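Re: [potluck-l] December supper - bowls, headcount, the hall oven

Sent: 1 Aug 2024
From: Florian Chauvin

Hi all,

Sorry for the slow answer, been moving boxes all week. Replying to the last one inline-ish, then my own stuff underneath.

> Florian, can you tell us where we are with the hall? Last year we
> had the Kastetti room and it was tight. Also who is doing soup,
> and are we really doing real dishes again instead of paper? I
> washed until midnight. Also somebody still has my ladle, the long
> one with the hook. And please can we settle the money before
> everyone leaves for vacation.

Hall - we have Hirkow, upstairs. Signed it yesterday. 506 for the evening, that includes the kitchen and both fridges but not the piano, they want extra if anybody opens the piano. So please don't open the piano. Doors from four, everything out by eleven. Kastetti was cheaper but they have the choir that night and anyway the sink there is a joke.

Oven works. I was told it works. Last time one side ran much hotter then the other so rotate your trays halfway. If you're bringing something that needs a whole shelf, tell me by the end of the month, there are only 2 shelves.

Soup - Ekinci said they'd do the lentil again, one big pot, no meat. I'd like a second soup. Barley? Anyone? Last year the lentil was gone before the back table got up, and I got comments.

Dishes - yes real ones, I know, I know. We voted. But I hear you on the washing. Idea: everyone takes home what they brought, dirty, in a bag. Wash it in your own kitchen. The shared stuff we do in two shifts, half before dessert and half after. I'll put a sheet by the door.

Ladle - not me. Check with the Skadik people, they packed up the last crate.

Money - 40 places at the long tables, I won't go over that, the fire rules are on the wall and the lady downstairs reads them out. We have 700 in the envelope from the spring sale. So the hall is covered and what's left goes to bread, butter, coffee, candles. No one pays at the door. If you want to chip in there'll be a jar.

Serving bowls. We're short. What we need is wide ones, for salad and potatoes, and little dishes for salt, pickles, butter and so on. The small ones dissappear every year so put tape with your name on the bottom. Large and small together at each end of the table, so people aren't reaching across.

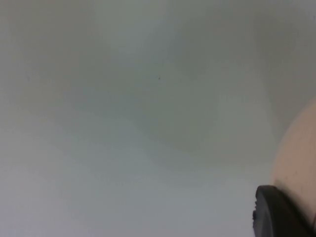
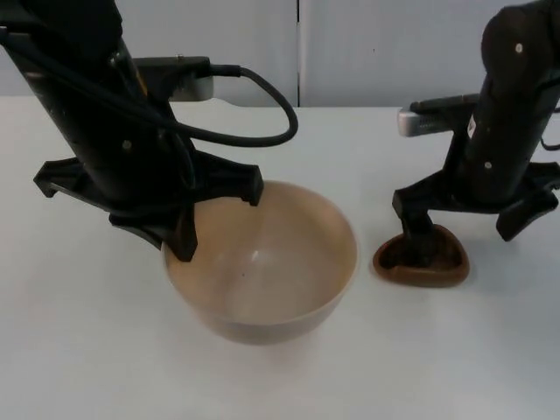
White tabletop with a big beige bowl and a small brown dish in the second one. Sizes like that are fine, colors don't matter, nothing has to match. Please no glass this time, I was picking bits out of the floorboards.

WHO BRINGS WHAT (so far)

Lentil soup - Ekinci
Second soup - open!!
Potatoes, two kinds - Skadik
Red cabbage - me
Bread - buying it
Salads - need three, have one
Pickles, mustard, that sort of thing - open
Cakes - we always have too many cakes, so if you were going to do cake please think about salad
Coffee - me, need to borrow a second thermos

Label anything with nuts. Label anything with pork. A scrap of paper and a toothpick is fine.

Tablecloths, I have enough for the long tables if nobody minds the stain. Need something for the drinks table, an old sheet would do.

Kids' corner - last year it was by the coats and they built a fort out of the coats. Putting it under the windows this time. Crayons, paper, a couple of puzzles with all the pieces in.

Parking is behind Hirkow, go round the back, the front is permit only and they do ticket. The stairs are steep so if someone in your group needs the elevator write me off list and I'll get the key.

Reply to me and not to the whole list if it's just "I'll bring X". Will send an updated version when I've got answers on soup and salad.

Florian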